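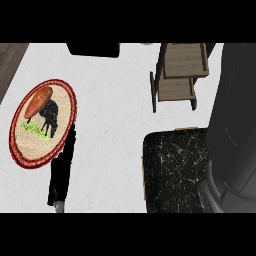

Mostia is a set of simulated kitchen episodes for testing one question: does a pick-and-place policy get better when it is trained to guess where its own gripper will be a second from now? We think it does, and we're excited to finally share the data! Every episode pairs a rendered overhead view with arm states and a short text instruction. Counters get cluttered in ways that matter for the task – a sweet potato lying on a woven placemat with a red rim, a patch of chopped greens close by, a dark arm reaching up over the rim – so the policy has to sort out what is food, what is mat and what is robot.

What's in the release

3737 episodes across 23 kitchen layouts. 2000 of them are scripted, and the rest were teleoperated in the Huvstead simulator. We hold out 311 teleoperated episodes for testing, all from layouts that never appear in training.

Results so far

The baseline (Peixoto, small config) improves on held-out layouts once the future-gripper loss is turned on. The gain is biggest when the arm hides part of the target, which was a lovely surprise. Stacking tasks barely move, and we'd love ideas on that.

Known issues

Scripted grasps on long objects tend to aim for the middle. Two-step instructions are rare. Nothing has been tested on a real arm yet.

Maintained by Asabe Adeleke. Layout files changed in April, so please download them again if yours are older.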